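From: Tayla Quinlan
To: Stetlow sewing list
Date: Apr 12, 2007
Subject: Re: Ribbon fraying at the cut

Zuzanna Zawadzka wrote:
> The 7 mm Jidari satin frays before I can hem it. Heat or glue?

Heat, if it is polyester. Cut at 45 degrees and pass the edge beside the flame. Cotton will scorch, so use thinned PVA on cotton bows.

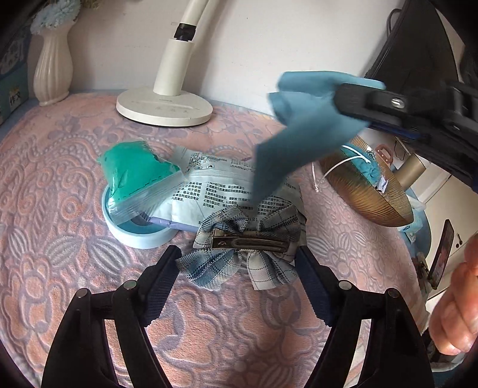 How long should the PVA dry before stitching?
Leave it overnight. A needle pushed through tacky glue gums up and skips.

Sheers are harder. Glue shows as a dark line on them, and a double-rolled hem adds bulk at the knot. I cut a test strip first and keep the stitch short. 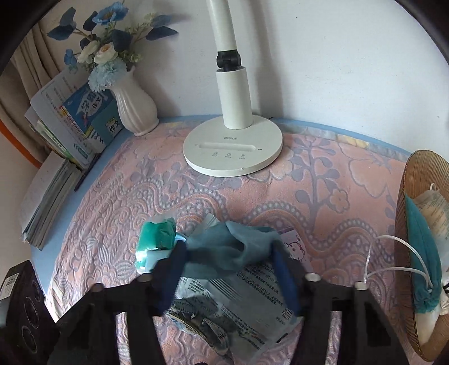 What needle suits the sheer ribbon?
A size 60 sharp, new. Ballpoints drag the weave.

Trajkovski sell the PVA in 252 ml bottles. The Greltside stock from November had separated, so shake it.

Tayla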